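3.2 Visitor flow at the animal barns

Counts were taken at two farm parks, Pastard and Zunell, over the August school break. Gate staff logged families on paper, ticket desk logged them again on the booking system. The two lists did not always agree. Where they differed we kept the lower number.

Pastard: 259 family groups on the peak day. Zunell: 162. Feeding sessions filled first at both sites, pony grooming next, tractor rides last. Rain moved people indoors but did not change the order. Booking records were exported from the desk computers at closing time and cleaned by hand, mostly duplicate names and refunds.

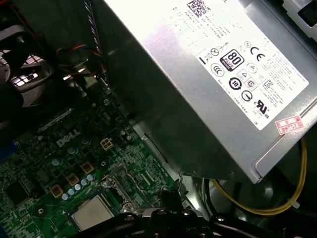

Figure 2. Power supply label inside a computer case, with 80 PLUS Bronze and CE marks.

Wait times next. At Pastard the line for bottle feeding moved in batches of 10, so waits came in steps, and parents with strollers tended to drop out after the second batch. Zunell let people drift in. Shorter line, but more crowding at the rail and less time per child with the animals. Staff there prefered it anyway.

Gift shop sales were left out of this section (see 3.4). Same for the café, wich was closed for part of the break at Zunell. Repeat visits could not be seperated from first visits at either site, so season pass holders are counted every time they came in.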